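Library Services Bulletin: Changes to the Reading Rooms and the Local Records Collection

The Hailu District Library has completed the first stage of its move of the local records collection from the Groltmont annex to the main building on Pisura Street. The collection has been held at the annex since the last renovation, and access has been limited to two afternoons a week. From the start of the new term it will be open during all regular library hours.

The move covers 416 boxes of parish, school and business records, together with 233 bound volumes of newspapers. Boxes are being shelved in the order used at the annex, so existing reference numbers remain valid. Readers who have cited material from the collection in past work do not need to change their citations. Bound newspapers published before the merger of the two local papers will stay in storage until their bindings have been checked, and requests for them will be handled case by case.

Using the records room

The records room is on the second floor, past the periodicals desk. It has 21 seats, of which four are reserved for readers using large maps or plans. Seats may be booked at the desk or by telephone up to two weeks ahead. Readers without a booking are welcome when space allows.

A library card is required to request material. Visitors from outside the district may apply for a day card on arrival and should bring one form of identification with an address. Up to five items may be requested at a time. Requests made before noon are normally filled the same day; those made later are filled the next morning.

Pencils only may be used in the records room. Coats, umbrellas and large bags are to be left in the lockers by the stairs. Readers may take photographs for private study without a flash, after signing the form kept at the desk. Copies for publication must be ordered through the library and are charged at the usual rate.

Staff appointments

Debashish Ranasinghe has been appointed Head of Local Records. He joined the library in October from the Bristavden Archive, where he managed the catalog of land and tax records. Melur Santoso continues as Reading Room Supervisor and is the first point of contact for bookings, school visits and group sessions. Ajith Chacko has moved from the circulation department to take charge of document repair.

The library thanks Slamet Ismail, who retires this winter after 32 years of service. Mr. Ismail prepared the index to the district school registers that readers still consult every week. A printed copy of the index will remain on the open shelves, next to the street directories.

Catalog and opening arrangements

The card catalog has been moved with the collection and may be used without a booking. Work on the online catalog is under way - entries for the business records are complete, and those for the parish records will be added in stages. Where the card and the online entry differ, readers are asked to rely on the card and to tell a member of staff.

During the second stage of the move the elevator on the north side of the building will be in use for deliveries each morning. Readers who need step-free access to the second floor should use the south elevator, beside the children's section. Noise will be kept to a minimum, though some disturbance in the periodicals area is to be expected.

The annex at Groltmont will close to readers once the last of the boxes have left the building. Books borrowed from the annex may be returned to any branch. Items on hold there will be sent to the main building, and borrowers will be notified by mail when they are ready for collection.

Questions about the collection may be sent in writing to Rizal Sumampouw, Public Services, at the main building, or left at the information desk on the ground floor.
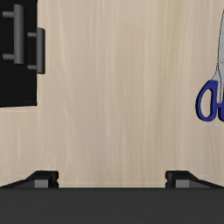 Page last changed: 11 January 2019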